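Police station inspection checklist: Werwood station, cash and property handling
Inspected 6/12/18

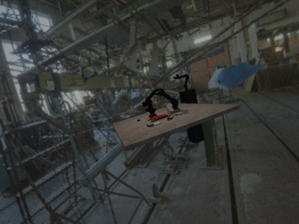 Ezequiel Robles: The receipt book is the one to watch. Two duty officers at Girkby were issuing roadside receipts out of the same book and neither was signing the stub.

1. Receipt books numbered and signed out by shift. Partly. Book 11 has no signature for the night shift.

2. On-the-spot fines paid by card only. Yes. The sign at the front counter is in English only. French to be added.

3. Seized cash counted by two officers and bagged. Yes. Bag 248 was opened and checked, $50 as recorded.

4. Service weapons returned when a member is suspended. Yes. Form now has a line for the time of return. Please fill it in.

5. Dash camera footage kept for 45 days. No. Unit in the Cabello Road car is overwriting early. Reported in February and still open.

6. Complaint forms available without asking. No. They were in a drawer behind the counter. Moved to the lobby rack during the visit.

7. Gifts register up to date. Yes, though the last entry (coffee vouchers, Brusier depot) gives no value.

8. Property room key log. Yes. Neat and complete.

Items 1 and 5 go to the district inspector. The rest can be fixed at the station and initialled by the sergeant.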